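Ticket 3029
Product: Skanach shelf-sorting module
Site: Drultidness reading room
Status: Open, waiting on Traltov support

Hi again! Following up on my last ticket, and yes, I've restarted everything. The arm setup still mixes up volumes that share a cover design, and the green insect series is the worst of them. I do these by hand with the gripper now so you have something to compare against. 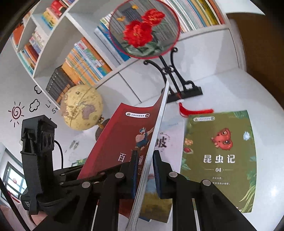
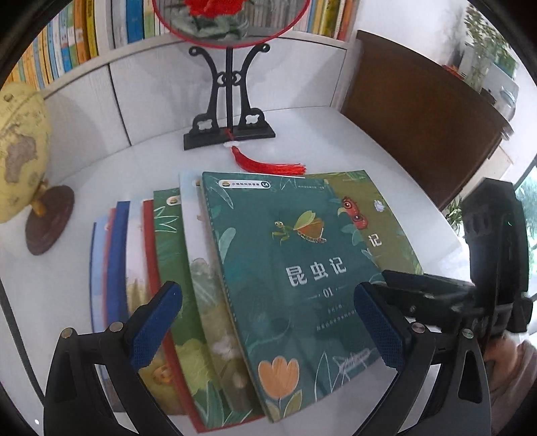

Attachments 1 and 2: hand-held gripper with the children's books at the desk. Volume 04 lies face up in the first, volume 01 tops the stack in the second.

What I've tried so far:
Reloaded the title list (463 entries, no errors). No change.
Raised the cover match limit to 1000. It got slower and still put 04 where 01 goes.
Turned off the "group by color" setting. A bit better with the red books, no help with the green ones.

My guess is it reads the big title and never gets to the little number under it, but you'd know better than me.

One more thing, and maybe it belongs in another ticket. I used to shelve all morning and chat with the kids while I did it. Now I mostly clear error code 2 and go back to the screen, and the front desk gets the questions I used to get (they've noticed!). Could the alerts be saved up and sent once an hour? I'd get my mornings back, or most of them.

Log file from this morning is attached too. I'm in until 4 if you want to call.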